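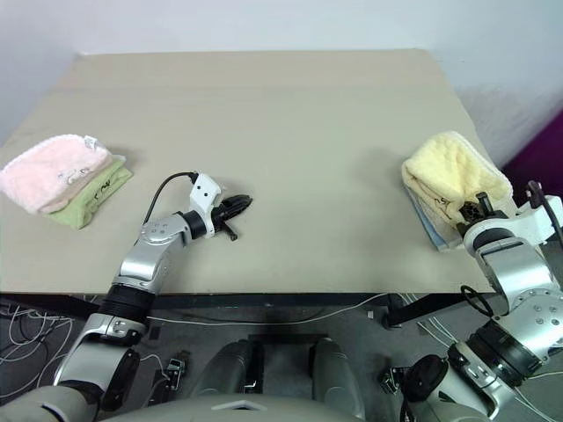
Towels going stiff after the move – water or detergent?
Household and Laundry board

osaze_i
Posted March 2025

We moved from Vullar to Gresulden in January and since then every towel we own has turned scratchy. Same machine, same detergent, same line in the spare room. The bath towels are the worst. The hand towels are not as bad but they don't soak up much.

The water company site says the hardness is 134 mg per liter here. I don't know what it was at the old place. I wash at 60 C, full load, with one cap of liquid. No dryer and no room for one.

Is this the water, or am I doing something wrong? I would like to avoid buying a new set.

triin.vaher
134 is on the hard side but not terrible. I have lived with worse. My guess is too much detergent. One full cap is a lot on most brands. Check the lines inside the cap, the lowest one is usually plenty for towels.

Try one wash with no detergent at all and look through the door halfway in. If you see suds, that is old detergent coming out.

Luik_G
Disagree. In hard water you need more detergent, and the chart on the back of the bottle says so. If you cut it down the dirt stays in and the minerals stay in too. Osaze, use the dose for hard water and add a softening powder. I have done this for years and my towels are fine.

triin.vaher
The chart is printed by the people who sell the bottle. But OK, the no-detergent wash costs nothing and would settle it.

rimantas_p
Line drying is most of it. When cotton dries without moving, the loops dry flat and stick to each other. Shake each towel hard before you hang it and again when it is nearly dry. My mother did it over the balcony and the neighbors complained, but the towels were soft.

Also, how full is the drum? Towels need space to rinse. If you have to push them in, take two out.

osaze_i
I do have to push them in. It is a 7 kg machine and I do the whole family's towels at once.

rimantas_p
Then start there.

L.Caldeira
Nobody has asked about fabric softener. Do you use it? It coats the fibers and that would explain the hand towels not soaking anything up. I stopped using it and went over to half a cup of white vinegar in the softener drawer.

Luik_G
Please don't tell people to put vinegar in every wash. It is hard on the rubber seals. I repaired machines for 10 years and replaced a lot of door seals for people who swore by vinegar.

L.Caldeira
Half a cup, diluted by the rinse water. I have had the same Gikia machine the whole time and the seal is original. I think you saw the broken ones because those were the ones people called you about.

Luik_G
Fair point on that. I would still use citric acid, and only now and then. It also does the descaling.

osaze_i
Yes, softener, every wash. I started when the towels went stiff, so it can't be what caused it, but I will leave it out.

triin.vaher
It won't have helped either. Towels don't want softener.

anneke_38
Does the brand of towel make any difference? We got a set from Lukoševičius as a wedding present and they have stayed soft with no special treatment. The cheap ones from the supermarket went like cardboard in the first winter. Same wash, same water.

rimantas_p
Longer loops hold up better, in my experience. The thick hotel kind takes forever on a line though, and if the room is cold they start to smell before they dry. I prefer thin ones and a good shake.

osaze_i
Update after four washes.

First one with no detergent, half load, 60 C. There were suds, quite a lot. Second one the same and there were hardly any. After that I went to the lowest line on the cap, no softener, an extra rinse, and I shake them before hanging.

They are better. Not like new, but I can dry my hair again. The oldest two are still stiff and I will probably cut those up for the floor.

Luik_G
Glad they improved. I still say you will see them go gray on that dose. Come back in six months.

triin.vaher
If they go gray, use a bit more. That isn't a reason to fill the cap.

L.Caldeira
Did you try the vinegar?

osaze_i
Not yet. There is a packet of citric acid under the sink, so I will run the machine empty with that first. Does it go in the drum or the drawer?

Luik_G
Drum. Hottest program, nothing else in there, and wipe the seal afterwards.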